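Estton 药品阴凉柜 813型

产品概述

Estton 813型药品阴凉柜由Lustura医药设备有限公司生产，供零售药店、社区卫生服务站及医院门诊药房存放须在阴凉条件下保管的药品。本型号为立式双门结构，由上下两个独立温区组成，各温区分别设有控制器、传感器和报警回路，任一温区停机检修时，另一温区可继续运行。

本页所载内容适用于2023年9月以后出厂的813型产品。此前出厂的产品，其控制面板布局与本页所述存在差异，请以随机附带的说明书为准。

适用范围

本产品适用于中成药、片剂、胶囊剂、口服液、软膏剂、栓剂等标签注明“阴凉处”或“凉暗处”保存的药品。下部温区可切换为冷藏模式，用于存放标签注明须冷藏的药品。切换模式后，应待显示温度稳定，并经药师确认记录，方可放入药品。

本产品不适用于疫苗的长期储存，不适用于血液及血液制品，亦不得存放易燃、易挥发或具有腐蚀性的物质。特殊管理药品的存放应遵守所在地主管部门的规定，本产品所配门锁不能替代专用保险设施。

主要配置

温区数量：2个，独立控制
层架：共16层，高度可调，配标签条
柜门：双层中空玻璃，带电加热除雾
门锁：机械锁，每台附钥匙2把
温度显示：数字显示，上下温区分别显示
报警：高温报警、低温报警、传感器故障报警、断电报警、开门超时报警
数据导出：通用接口，可导出温度记录表
脚轮：前轮带制动，后轮为固定方向
选配件：湿度传感器、远程报警模块、遮光门帘、加锁抽屉

安装要求

设备应安装于平整、坚固、通风良好的室内地面，避免阳光直射，远离暖气及其他热源。背部与墙面之间应留出散热间隙，顶部不得堆放纸箱或宣传物料。设备应使用独立插座，并可靠接地，不得与大功率电器共用接线板。

搬运过程中，柜体倾斜角度不宜过大。就位后应静置，再行通电。首次通电时柜内应为空载，两个温区均达到设定温度并保持稳定后，方可分批放入药品。

药品应按剂型和批号分层摆放，不得紧贴柜体后壁，不得遮挡出风口。近效期药品应置于层架前部，并在标签条上加注明显标识。

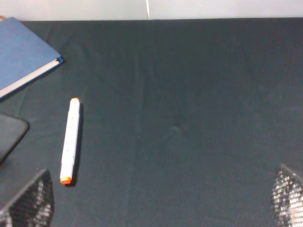 Bakville中心药房来函表示，下部温区由阴凉模式改为冷藏模式后，该店按说明放置至次日才开始上药，温度记录平稳；但开门超时报警的默认间隔偏短，营业高峰时店员取药频繁，提示音较多，希望能够由门店自行设定，并建议将设定方法写入产品页面。

根据上述意见，现将报警间隔的设定方法补充如下：长按“设置”键进入参数菜单，选择“开门延时”，以上下键调整数值，再按“确认”键保存。该项参数受管理密码保护，修改后系统自动写入操作日志。门店调整报警间隔，应由质量负责人批准。高温报警与低温报警的限值不建议门店自行更改，确有需要时，请联系授权服务机构办理。

温度监测与记录

每个温区均设有控制用传感器和记录用传感器，两者相互独立。控制器按设定周期自动保存温度数据，断电期间由备用电池维持记录和报警功能。备用电池属于易耗件，应定期检查电量，发现电量不足时及时更换。

记录文件内含设备编号、温区编号、记录时间、实测温度及报警事件。门店可按月导出并归档，归档期限依照所在地药品经营质量管理要求执行。记录文件为只读格式，任何改动均会使校验码失效。

新设备投入使用前，以及设备移位或大修后，应重新进行温度分布验证。Lustura可提供验证方案样本，供使用单位的质量管理人员参考。验证结论由使用单位自行作出，并对其负责。

日常维护

柜体内壁及层架应以软布蘸中性清洁剂擦拭，不得使用含氯漂白剂、研磨粉或有机溶剂。清洁前应切断电源，并将药品转移至符合储存条件的备用设备中。门封条应保持洁净，如有变形、开裂或闭合不严，应予更换。

冷凝器滤网应定期拆下除尘。临街门店及粉尘较多的场所，应适当缩短清洁周期。蒸发盘位于柜体底部，正常情况下无须人工排水，环境湿度较高的季节应增加检查次数。
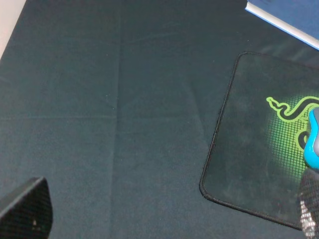
滤网装回后，应确认卡扣到位，再恢复供电。设备重新启动时压缩机有延时保护，短时间内不运转属于正常现象，请勿反复插拔电源。如显示屏出现传感器故障代码，应先将药品转移，再报修，不得以临时温度计代替记录用传感器继续使用。

售后服务

整机保修期自验收合格之日起计算，具体期限以购销合同为准。保修范围包括压缩机、控制器、风机及传感器。玻璃破损、钥匙遗失、备用电池正常损耗，以及因电源不符合要求造成的损坏，不在免费保修之列。

报修时请提供设备编号、购货单位名称、故障代码及最近一次导出的温度记录。设备编号标于柜门内侧铭牌。服务机构受理后，由工程师与使用单位联系，确定上门时间，上门周期约为两个工作日，偏远地区另行商定。

使用单位可申请操作培训，内容包括参数设置、数据导出、报警处置及日常清洁。培训由Lustura技术服务部Hugo Vidal负责安排，参加人员以质量负责人和当班药师为宜。

订购说明

订购时请注明型号、数量、门向（左开或右开）及所需选配件。加锁抽屉须在出厂前安装，不接受到货后加装。远程报警模块可于日后加装，加装工作应由授权工程师完成。

Pilkington仓库备有标准配置现货，其余配置按订单生产。货物送达后，收货人应当场检查外包装，如有破损、受潮或倾倒痕迹，应在送货单上注明，并于签收当日通知供货方。

本公司保留改进产品设计的权利，外观及配置如有变更，以实物及合同附件为准。

页面更新日期：2023年10月3日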